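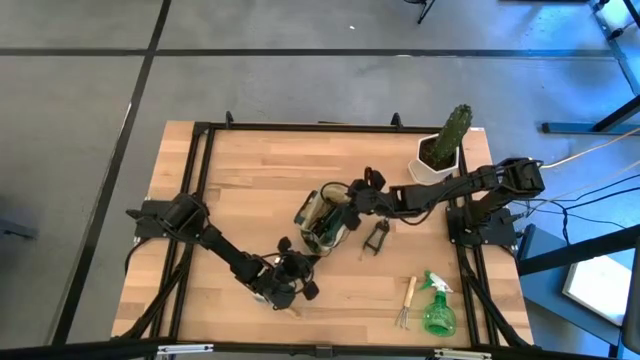
Robotique › Apprentissage › Collecte de données

3. Collecte des démonstrations

3.1 Pourquoi un sac de jardinage

Je vais être franc, le choix de la tâche m'a pris plus de temps que l'écriture du code d'enregistrement. Je voulais quelque chose de mou, qui se déforme quand on le touche, avec des poches, une anse, et des objets rigides à côté pour que la politique apprenne à ne pas tout traiter de la même façon. Les cubes en plastique, j'en ai soupé (et les relecteurs aussi, je crois !). J'ai donc vidé une partie de mon matériel de balcon sur le plan de travail, et la tâche « Tirkstead » est née comme ça, en mars, entre deux réunions.

La figure 1 montre le poste pendant une démonstration : deux bras noirs montés face à face, le sac au centre, la pince de droite en contact avec son flanc et celle de gauche juste en dessous, près du coin. Le sécateur, le petit râteau à main et le vaporisateur vert attendent à droite. Le cactus reste au fond, dans son pot blanc, et il ne fait partie d'aucune consigne. Je tiens beaucoup à ce cactus : c'est notre distracteur, et les politiques entraînées sans lui avaient la fâcheuse habitude de confondre tout ce qui est vert.

Figure 1. Poste de collecte bimanuel, tâche Tirkstead (sac de jardinage et outils).

3.2 Protocole

Chaque démonstration est téléopérée avec l'interface Dodard, que nous avions déjà décrite dans nos travaux sur le pliage de torchons. L'opérateur pilote les deux bras à la fois, ce qui demande un vrai temps d'adaptation ; les premiers essais de chacun partent à la poubelle, les miens compris. Nous avons retenu 100 démonstrations, produites par 3 opérateurs, et je n'ai gardé que celles où les deux pinces servent à quelque chose. Une démonstration où le bras gauche se tourne les pouces apprend surtout à la politique à se tourner les pouces.

Entre deux prises, on redispose les objets à la main. J'avais d'abord imprimé des gabarits de placement, et puis je les ai abandonnés : les gens les suivaient trop bien, et la variété des positions s'effondrait. La consigne actuelle tient en une phrase, « change l'orientation du sac et déplace au moins un outil ». Le sac peut être droit, en biais ou presque couché, tant que l'ouverture reste accessible à l'une des pinces.

3.3 Ce qu'on annote, ce qu'on laisse

Les séquences passent ensuite dans Urrutia, notre outil maison de découpage, où l'on marque l'approche, la prise, le transfert et le relâchement. Le sac pose problème ici, parce que l'instant de la prise n'est pas net : le tissu commence à bouger bien avant que les doigts soient fermés. Après pas mal de discussions (dont une franchement longue à la cafétéria), nous datons la prise au premier déplacement visible du bord. Chaque séquence est relue par 2 personnes, et en cas de désaccord on garde la date la plus tardive.

Les échecs sont conservés à part, dans le dossier Rokham, avec leurs étiquettes. Ils n'entrent pas dans l'entraînement présenté à la section 4, mais nous nous en servons pour régler le détecteur d'anomalies de la section 5.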